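Urnard Bench Rehearsal Kit for Plate Handling Arms

Simulation package and good-practice pack for labs that let a robot arm move their multiwell plates

If you've found your way to this page, chances are you already have an arm on the bench, or one on order, and somebody in your organisation has asked you what the rules are going to be. It's a fair question, and a bigger one than most people expect when they first unpack the thing. The Rehearsal Kit grew out of years of being asked it ourselves, usually over a cuppa, and usually after the purchase order had gone through.

The idea is simple enough. You write your handling rules, you try them in a simulated room until you're happy with them, and then you take the same written rules out to the real bench. Everything in the kit is there to help with one of those three jobs.
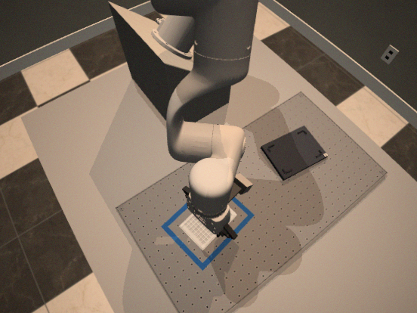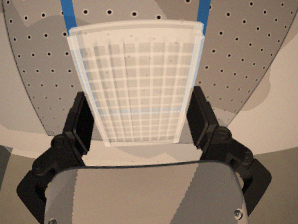
Renders from a plate handling rehearsal.

We build our method around marked positions because that's where most labs can make the quickest improvement. A plate should have a home that a person can recognise at a glance, and the arm's program should use the same name for that home as the people do. If the technician calls it the intake square and the program calls it P4, sooner or later there'll be a phone call where two people are talking about different spots. Pick one name, write it on the layout sheet, and use it everywhere – in the program, in the logbook, and out loud.

What you get

The simulated bench. A room, an arm, a perforated board and a set of plate positions, all of which can be shifted to suit your own layout. You can turn the board, move the positions, change the plate and change the lighting. We'd encourage you to be generous with that last one if a camera is guiding the arm, as shadows from the arm itself can fall straight across the plate at the moment you most want a clear view of it.

The rule book template. It's a plain document with headings and blanks, written in ordinary English. Clémence Carré wrote the first version for our own workshop and has kept it mercifully short ever since. You fill in the blanks, strike out what doesn't apply, and get it signed by whoever is responsible for the work area. Please don't leave sections blank for later! A struck-out heading with initials beside it is a decision, and a blank one is a question waiting for the next auditor.

The rehearsal log. Each run in simulation is recorded with the layout version, the program version, the result and a line for comments. The comments line is the part people skip, and it's the part we always read first when a customer rings for help.

The Dimdale layout sheets. Heavy printed sheets for marking up your board positions, 30 to a pad, with a version box in the corner. Yes, they're paper. Quite a few of our customers asked for an electronic form and then went back to the pad, and we've stopped arguing with them.

The good-practice rules, in brief

The full text is in the pack, but we're happy to give the main points away here. We'd rather you had them than not, whether or not you ever buy anything from us.

Approach from above, and approach slowly. The last part of the descent to a plate should be its own named move with its own speed limit, set separately from the travel speed. In our template the default travel speed is 900 millimetres per second for an empty gripper in a guarded cell, and the final approach is limited to 70. Those are starting values for simulation. Your real limits have to come out of your own risk assessment, done on your own equipment, by somebody competent to do it.

Keep finger contact on the side walls. Plates are made to be held by their outer edges, and the gripper pads should meet both sides together. If one pad touches first it will push the plate along the board, and a plate that has been nudged a little on every cycle ends up a long way from where the program believes it to be. Rehearse this with the plate deliberately placed off true. It's a dull afternoon's work and well worth doing.

Check before lifting. Confirm the grip at the lowest point of the move, then raise a short distance, then confirm again. Two checks cost you very little time, and a dropped plate of samples can cost a colleague a month.

Match the rotation as well as the position. Square positions are tempting because a square looks the same whichever way you turn it, and a plate most certainly doesn't. Mark the A1 corner on the layout sheet and write down which way it faces. Our colleague Stavros Tsolakis has a set talk on this subject which we've asked him to keep to ten minutes.

Leave room around every resting place. Fingers have pivots, linkages and housings behind them, and those take up more width than the pads do. When you're working out clearances, use the widest part of the gripper at its most open, then add your margin. If you have corner brackets or raised platforms near a pick-up position, include them in the model at their proper height before you rehearse anything.

Plan the stop as carefully as the motion. Every rule book should say what the arm does when it's stopped while holding a plate, who may restart it, and what they must look at first. Write the restart steps in the order a tired person would do them at six in the evening. Then have someone who didn't write them read them back to you.

Change one thing at a time. A new plate type, a new board position and a new approach speed are three changes and deserve three rehearsals. We know how that sounds when you're busy. We've also sat on the other end of the phone trying to help a lab undo a whole week's worth of tweaks made in a single go.

How it fits with formal standards

We're asked about this nearly every day, so please forgive us for being a little careful. The kit is a tool for writing and testing your own working rules. It isn't a certificate, and using it doesn't make a cell compliant with anything. Machinery safety law and the published robot safety standards still apply in full, and so do your organisation's own biological and chemical safety rules.

What the kit does do is leave you with tidy evidence. When your assessor asks how you arrived at a clearance or a speed, you can open the log and show which layouts were tried and what came of them. Apostolos Giannakopoulos, who looks after our customer training, suggests bringing the failed rehearsals along as well as the good ones, as they show where the limits of the program were found.

A note on what simulation can't tell you

A simulated plate is very well behaved. It doesn't warp, it isn't sticky, and nobody has put a label on it crooked. Lids, seals and condensation all change how a plate sits in the gripper, and your real pads will wear. For these reasons the rule book has a second half, to be completed at the bench with empty plates, then with plates full of water, and only then with anything you care about. Please don't skip the water. Carmela Pastor, who runs our bench trials, has mopped up after a good many labs that went straight from empty plates to dye.

We also ask you to repeat the bench section whenever the pads are replaced, the board is shifted or the arm is given a new mounting. A short form for this is at the back of the pack.

Which version to choose

Urnard Bench Rehearsal Kit, Standard. One arm, one board, one gripper. Includes the simulated bench, the rule book template, the rehearsal log and a pad of Dimdale sheets. Suits most teaching labs and smaller research groups.

Urnard Bench Rehearsal Kit, Shared Bench. Everything in Standard, plus sign-off pages for several user groups and a booking-linked version of the log. Choose this one if people from different teams will be running their own programs on the same arm.

Gureo plate library (add-on). A collection of 98 plate and lid models with adjustable wall heights, well grids and translucency. Handy if you handle clear plates under a camera, where the board behind shows through and makes edges harder to find.

Rallis review (service). We read your completed rule book and rehearsal log and send back written comments. Ourania Vrettos does these herself, in the order they arrive, and she's thorough, so allow a bit of time. January fills up early with labs getting ready for the new teaching year.

Before you order

Have your arm model, gripper drawings and board dimensions to hand. If you haven't got gripper drawings, measure the fingers fully open and fully closed and send us a sketch – pencil is fine. Let us know as well if your board is mounted at an angle to the arm's base, so we can set the starting layout up that way and save you the fiddling.

Updates to the rule book template are free for as long as you keep using it. Updates to the simulated bench are included for the first year and can be renewed after that. If you're not sure which version you need, ring the workshop any morning and whoever picks up will be glad to talk it through with you.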